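In defence of the scribbled table
07/04/2018

When we moved into the old print shop at Clorden, the argument that took up most of the first month was over the tables. Half the members wanted plain white tops that would show every mark and could be wiped clean by closing time. The rest of us wanted dark ones with a busy pattern. I was in the second group, and I still am.

A plain white top makes people careful. They put paper down, then a cloth over the paper, and by the time they have finished protecting the thing there is no room left to work. White lines running all over a black surface do the opposite. You pick up a pen or a blade and start. 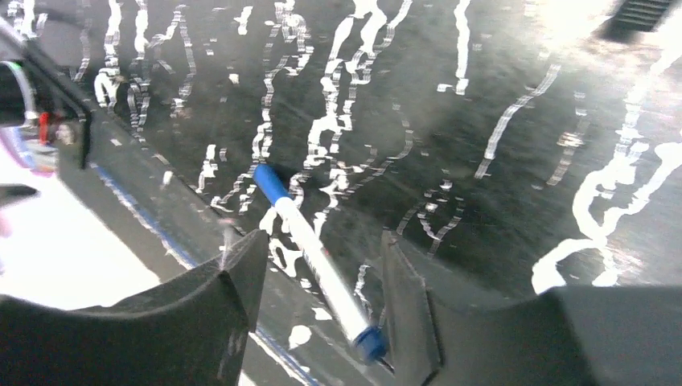 The cost argument went the same way. A white top from Triltenell was £199 and the patterned one was £67, and we needed four. I can think of better uses for the difference – paper, heating, a decent kettle.

There is a fair case against me. Small things get lost on a busy background, and anything pale with streaks in it can all but vanish. My answer is a tray at each end and the habit of using it. We had three trays by July and I have not heard of a lost blade yet.

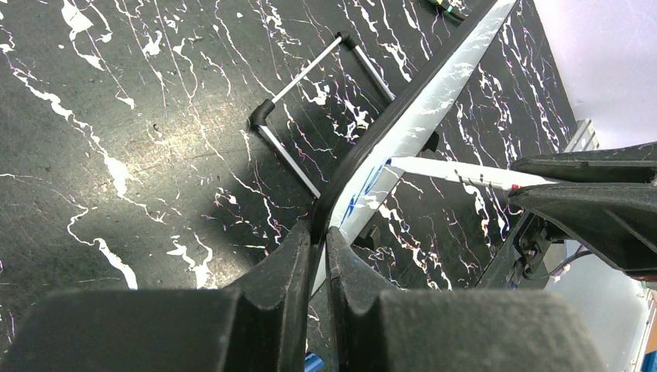

Owusu disagrees, and wrote to say that trays only work for tidy people, that the members at Clindano gave up on patterned tops after a year, and that a table should be the one thing in a room you never have to look at twice.

I would still buy the dark ones again.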